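10/25/18

Humidity logging, continued. Pulled the logger off the wall by the big window first thing and it had 3548 readings on it, so the battery swap held up fine. The one from the Tekden side had stopped dead again. Same error as in May, same blinking light, and I still can't find the page in the manual that says what two short blinks and a long one means. If anybody reading this has that page, please tape it inside the cupboard door!

Anyway, the curves. The Purholm paper (the heavy cream stuff) swings a lot more than I'd guessed. Left in an open stack it curls within a day of the heat coming on, and the curl goes across the grain, so at least we know the mill marked the grain direction right this time. The Kallurura sheets just sit there. I had them under the same vent for the same stretch and I could barely get a feeler under the corner. Annoying, because the Kallurura costs more and takes ink worse, and I was really hoping to be done with it.
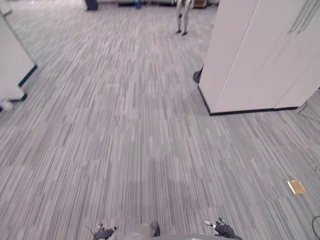

Then glue. I mixed the paste a bit thinner than the recipe card says and let it stand 30 minutes before brushing out. Nice and smooth, no lumps, but it dragged on the Purholm and I got a wrinkle right down the spine strip on the second test board. Pressed it anyway under the small press. Will look at it tomorrow, but I'm not holding out much hope — once that paper stretches it doesn't want to come back.

Tried the Hou linen tape on the leftover boards as well. Lovely stuff, cuts clean, no fraying at all with a fresh blade. Folded one hinge back and forth 90 times while I was on hold with the supplier and there's a faint white line at the crease and that's it. I'd use it for the big albums tomorrow if we had more than a scrap of it.

To do:
Order Hou tape, the wide roll, gray if they have it
Reset the Tekden logger and move it away from the radiator
Rerun the Purholm curl test with the stack under a board
Write down the thinner paste mix on the card (used a bit less than half again as much water, need to weigh it properly next time)

Blades are getting low too.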